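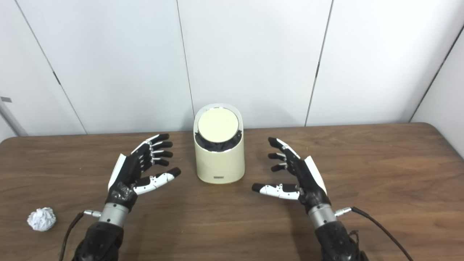
Skarnaton has suspended two-handed lifting on its tabletop robots at the Buvside site after a fault in the right wrist unit caused one hand to lose grip force during a hold. The fault was logged in November 2018, on cycle 104 of a waste disposal test. In that task the hands approach a cream-colored container from both sides, palms inward, and a crumpled ball of paper serves as the item to be thrown away. No one was hurt.

According to the site's fault report, the right hand stopped reporting finger position for 8 seconds while the left continued to close. The controller did not trigger a stop. Engineers traced the dropout to the connector where the thin black cable meets the wrist.

"The stop should have come from the first missed reading," said Tiziana Monti, test lead at Buvside. The connectors are being replaced, and single-hand work continues at reduced speed. Two-handed tests will resume after a run of 4,000 cycles without a dropout.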